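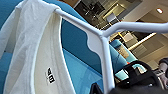 How should a cotton T-shirt be placed on a hanger so that the neckline keeps its shape?
Insert the hanger through the bottom hem and bring it up inside the shirt until the hook passes out through the neck opening. The collar is then never pulled over the hanger, and the shoulder seams can be set along the arms by hand.

SUPPORT TICKET
Submitted by: Plurkdale residence laundry room
Handled by: Stukell Garment Care Desk
Opened: December 5, 2021
Category: Hanging and storage, knitwear and T-shirts
Status: Closed

Issue as reported
The laundry room hangs white cotton T-shirts on Natell tubular hangers after washing. Residents have returned shirts with stretched necklines and with raised points at the shoulders. The room holds 400 hangers, of which 265 are the adult size and the remainder are the junior size. Both sizes are kept on the same rail. The problem was first noted in July, when the wash program was also changed. The submitter asks whether the hangers should be replaced.

Initial response
Please confirm the following before any replacement is ordered.
1. Whether the shirts are hung directly from the washer or after the spin cycle has been repeated.
2. Whether the hanger is put in from the neck or from the hem.
3. Which hanger size is used for shirts marked small and medium.

Reply from submitter
Shirts are hung directly from the washer. The new program uses a lower spin. Staff put the hanger in from the neck, as this is quicker. Hangers are taken from the rail without regard to size.

Findings
The lower spin leaves more water in the cloth, and the added weight is carried by the collar and shoulders. Stretching at the neck is consistent with the hanger being forced through the opening. Raised points at the shoulders occur when the arms of the hanger are wider than the shoulder seams. No fault in the hangers has been reported.

Action advised
Return to the former spin setting for cotton knits. Separate the two hanger sizes and mark each section of the rail. Insert all hangers from the hem. Smooth the side seams downward before the shirt is placed on the rail, and leave enough space between garments for air to pass. Shirts that already show shoulder points may be dampened at that spot, laid flat and reshaped by hand.

Heavier cotton shirts, including the Lemieux work shirts issued to kitchen staff, should be dried flat and hung only when dry.

Follow-up from submitter
The spin setting has been restored and the rail divided. A trial load of 70 shirts was hung from the hem. No new shoulder points were found. Two collars remained loose, and both had been listed in the earlier complaint.

Resolution
Replacement of the hangers is not recommended. The order for 200 new hangers has been withdrawn at the submitter's request. Collars that remain loose after washing and flat drying should be referred to the mending service under a separate ticket.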